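Darnau side table - pale wood top, slim black metal frame
From the Mestis range, sold and sent out by Birkett

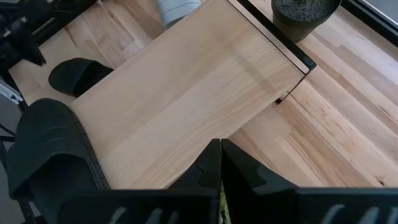 We have wanted a table like the Darnau in the shop for a long while, and now that it has been with us for a season we like it even more than we did when the first samples came in. It's a plain thing: a rectangular top in pale wood, a thin black metal frame round it, slim black legs. You could draw it in ten seconds. But it goes with almost everything, it's light enough to carry from one room to the next with a mug still in your other hand (we do not recommend this, we just all do it), and the top is lovely to touch.

It suits the end of a sofa, the side of a bed, a hallway that needs somewhere for the post, or a corner where a big plant has been standing on the floor for too long.

The top

The top is made from solid strips of light wood glued side by side, with the grain running lengthwise. Look closely and you'll find the seams between the strips, very faint, following the grain from one end to the other. We like them. The colour moves a little as well, mostly pale with soft streaks of tan and a pinkish beige, and no two tops have the streaks in the same place. If you order a pair, tell us in the notes box and we'll pick out two that sit well together. They won't be identical, but they will look like sisters.

The surface is sanded smooth and finished with a clear matt oil, two coats on the upper side and one underneath. It doesn't shine and it doesn't feel like plastic. It will deepen slightly over the first year or so, more quickly in a sunny room, so move your lamp or your pile of books about from time to time in the early months or you may end up with a pale patch where they stood.

The frame

The metal is thin, black and quite strict looking, and it's what makes the table. It forms a narrow rim along the edges of the top and turns neatly down into the legs at the corners. Against a pale top you get a crisp dark outline, which is especially good on a light wooden floor where an all-wood table can disappear. On a dark carpet it works the other way round - the legs fade away and the top seems to hover.

The coating is baked on and has a fine, dry feel. It doesn't show fingerprints much. It can chip if you hit it hard with something made of metal, and the vacuum cleaner is the usual culprit, so we keep little bottles of touch-up paint at the counter and put one in with every table.

The top rests in the frame and is held from below by four screws through small tabs. Take those out and it lifts straight off, handy when you move house or want to oil it on the kitchen worktop.

Sizes

The Darnau comes in two lengths.

Standard: the top is 600 mm long and 400 mm wide, height 450 mm. This is the one most people want for a sofa or bed.
Long: 1000 mm by 400 mm, height 450 mm. Good behind a low sofa, under a window, or as a small coffee table where a full-sized one would block the way.

The long one is the dark horse of the two. We ordered only a few at first and had to go back for more within the month. In a narrow sitting room it's a joy, you can put a tray at one end and your feet at the other.

Please measure the arm of your sofa before you choose. At 450 mm the top sits lower than most sofa arms, and we find that comfortable for reaching a cup, but a few customers had pictured it level with the arm. Beds vary even more. If yours is a tall one with a deep mattress, the table will feel low, and you may be happier with the Drirkivgate stool-table, which stands higher and has a round top.

On your floor

Each leg has a thin felt pad already fitted. They're fine on hardwood, laminate, cork and tile. On old boards with a bit of a dip to them you may get a slight rock, and there are two spare pads in the bag that can be doubled up under whichever leg needs it. That has cured it in every house we've tried.

People ask us a lot whether a pale top will clash with a wooden floor. Our view is that you needn't match anything! Floors with plenty going on in them, knots and swirls and planks running from honey to cream, look very good with a calmer piece of wood standing on them, and the black line keeps the two apart. If your floor is a strong orange or red you might want to ask for a sample first. We'll post you an offcut of the top for nothing, and you can leave it lying about for a few days and look at it in the morning and again with the lamps on.

Putting it together

The frame arrives in one piece. All you have to do is lay the top face down on a blanket, set the frame over it upside down, and put in the four screws with the key from the bag. Stop when they feel snug. The holes in the tabs are slightly long, to let the wood swell and shrink with the seasons, and if you crank the screws down hard it can't. Five minutes, perhaps ten if the cat helps.

Give the screws a quarter turn after the first winter.

Looking after it

A cloth wrung out in warm water is all it needs from day to day. Wipe along the grain and dry it afterwards. Don't use spray polish, or anything with bleach in it.

Hot drinks: the oil copes with an ordinary mug, but a teapot straight off the boil or a pan should have something under it. Red wine wants wiping up fairly soon. If you do get a ring, leave it overnight before you do anything drastic. Many of them fade as they dry. A stubborn one can be rubbed very gently with fine paper, 240 grit, always with the grain, and then given a little fresh oil on a rag. Do the whole top while you're at it and it'll come up evenly. We sell the oil in 100 ml tins, and one tin will see to a standard top several times over. Lay the oily rag out flat outdoors to dry before you bin it, as crumpled oily rags can heat up and catch fire.

Once a year is plenty for most homes. A table by a sunny window or close to a radiator might like it twice.

Things to know before you buy

The Darnau is an indoor table. It won't thank you for a winter on the balcony.

It's sturdy for its looks but it isn't a seat or a step, and small children who climb should be steered elsewhere. The corners of the frame are eased off but they are still metal corners at toddler height.

There's no shelf and no drawer. We did ask Mestis about a version with a shelf underneath, and they made us one to try, and it was perfectly all right, only it filled up with magazines in a week and you lost all that open space under the top. So we left it.

Small marks in the grain are part of the wood and we don't treat them as faults. A split, a lifted seam or a top that won't lie flat is another matter, and we'll swap it.

Ordering and delivery

Product number 1259, both lengths. Choose standard or long from the menu and the stock figure will update. If it says none left, you can add your email address and we'll write once when they're back, and then leave you alone.

The table travels flat, top and frame side by side in one box, with paper wrapping and card corners. The long size goes by a two-day service and the standard usually takes a day less. If the box arrives with a crushed corner, open it while the driver is there if you can, and take a couple of photos either way.

You have thirty days to change your mind. It doesn't have to be in the original wrapping but it does have to be well wrapped, so hang on to the card corners for a bit.

Both lengths are on show at the Birkett shop, the standard near the door and the long one by the back window with the lamps. Come and move them about - we'd much rather you tried one next to a chair and had a proper feel of the top than guessed from a screen.

Page last updated Oct 13, 2024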